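Notas de la ponente – Administración de medicación en el centro escolar: circuito, registro y traspaso
Olaia Carrasco, enfermera escolar

Apertura. Presentarme en una frase y entrar en materia. Decir que hablo desde la consulta de un centro de infantil y primaria, con una segunda sede (Skerkwood) que comparte enfermera con nosotros. Avisar de que las preguntas van al final, salvo dudas de terminología.

Diapositiva 1. Delimitar el tema. Hablamos de medicación pautada que el alumno necesita tomar en horario lectivo y de medicación de rescate. Quedan fuera los botiquines de aula y las excursiones con pernocta, que tienen su propio procedimiento. Definir «rescate»: fármaco que se administra ante un cuadro previsto en el informe médico, con dosis y vía ya indicadas.

Diapositiva 2. Documentación de entrada. Para abrir ficha pedimos informe médico vigente, autorización firmada por la familia o tutor legal y envase original con prospecto. Si falta uno de los tres, la ficha queda en estado «pendiente» y el medicamento no se almacena. Insistir en el envase original: los blísteres sueltos y los frascos sin etiqueta se devuelven en el momento. Alguien preguntará por los pastilleros semanales. Tampoco.

Diapositiva 3. Custodia. Armario con llave en la consulta, dos copias de llave, una en secretaría en sobre cerrado. El frigorífico es exclusivo para medicación y su temperatura se anota al abrir y al cerrar la consulta. La medicación de rescate no va bajo llave: se guarda en un punto accesible al personal formado, señalizado y conocido por el equipo docente. Aquí detenerse un poco, en la sesión de Jillasdale fue lo que más debate generó.

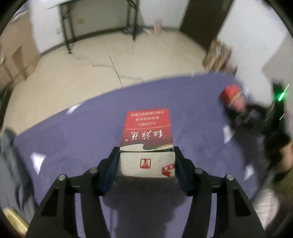
Cajetilla de Hongqiqu sujeta por una pinza negra.

Diapositiva 4. Registro de cada administración. Campos obligatorios: identificación del alumno, fármaco, dosis, vía, hora real, persona que administra y observaciones. Subrayar «hora real» frente a «hora pautada». El margen que aplicamos es de 30 minutos; cualquier desvío mayor se anota como incidencia y se comunica a la familia ese mismo día. Las negativas del alumno también se registran. Una casilla en blanco no equivale a una negativa y obliga a reconstruir lo ocurrido horas después.

Mencionar la hoja de Mitiku Shiferaw, que reduce el registro a una línea por toma. La usamos en papel y luego se pasa a Rukari, nuestra aplicación interna. No entrar en detalles de la aplicación – quien quiera verla puede acercarse en la pausa.

Diapositiva 5. Traspaso entre profesionales. El punto débil del circuito es el cambio de turno entre sedes. Ayana Lemma propuso un parte breve con este orden: tomas pendientes, tomas con incidencia, existencias bajas, fichas que caducan. Leer el orden en voz alta y despacio. El parte se entrega por escrito, aunque haya además conversación telefónica.

Diapositiva 6. Caso práctico. Alumna de 5.º de primaria con asma, inhalador de rescate y clase de educación física a primera hora. El informe indica 2 inhalaciones con cámara espaciadora. La docente avisa de tos persistente. Recorrer el caso con la sala: dónde está el inhalador, quién lo administra si la enfermera está en Skerkwood, qué se anota, a quién se llama y en qué momento se activa el 112. Dejar que respondan antes de pasar la animación. Si la sala está callada, pedir a Bethel Workneh que arranque ella.

Diapositiva 7. Revisión de existencias y caducidades. Revisión mensual, con lista impresa y firma. Aviso a la familia con antelación suficiente para renovar receta. En junio se devuelve toda la medicación a las familias contra firma; lo no recogido se lleva al punto SIGRE de la farmacia. No se guarda nada de un curso para otro, tampoco los autoinyectores con fecha larga.

Diapositiva 8. Formación del personal. Sesión inicial al comienzo de curso y recordatorio tras las vacaciones de invierno, con dispositivos de entrenamiento sin aguja. Shewit Worku lleva el control de asistencia. El profesorado sustituto recibe la hoja de rescate el día de su incorporación, junto con el horario.

Si voy mal de tiempo, saltar la 7 y remitir al documento entregado. Si sobra, ampliar la 5 con el modelo de parte.

Preguntas previsibles: antitérmicos sin pauta (no se administran sin autorización e informe), alumnado que se automedica en secundaria (remitir al protocolo de esa etapa), copias de la ficha para el comedor (sí, versión reducida, sin diagnóstico).

Contacto: consulta de enfermería, sede Jillasdale | © Olaia Carrasco | Volver arriba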